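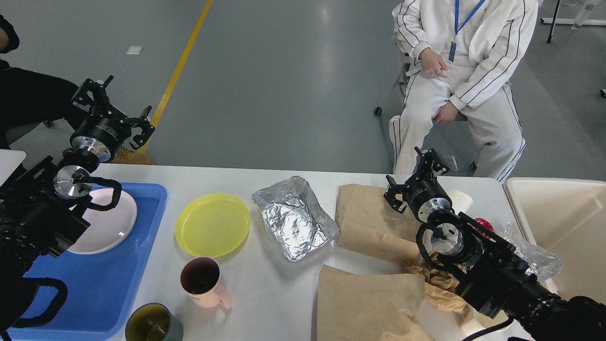
Can a two-arm robot clear a table of dishes and packing waste yet? In part, at a pace well below a person's, and with the most trouble on soft items.

4.2 Table clearing

We ran 147 episodes of the Clematetti task set at the Irkmont site. Each episode mixes rigid dishes, which go in a blue tray, with foil, paper and clear plastic, which are waste. The time limit was 600 seconds.
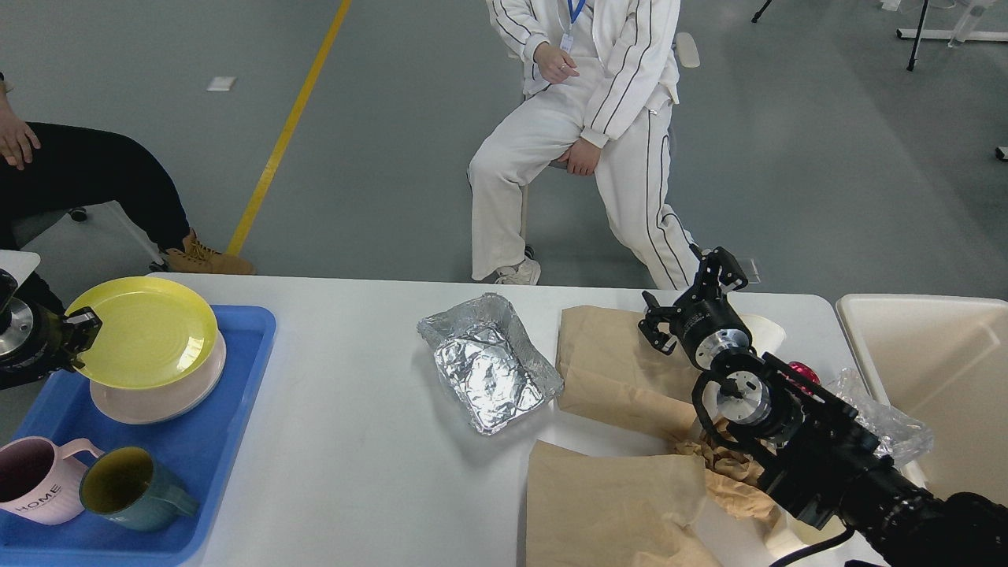
Vol. 17, p. 2,172

Figure 3. Left gripper holding the rim of the yellow plate above the blue tray; right gripper open above kraft paper.

Rim grasps were the most reliable of the grasps we tried. Crumpled paper was harder – the jaws often closed on a single fold and the sheet slipped out. The foil tray was scored separately, as its walls bend under light force. Bundgaard's earlier policy, retrained in May, showed the same ordering of item types.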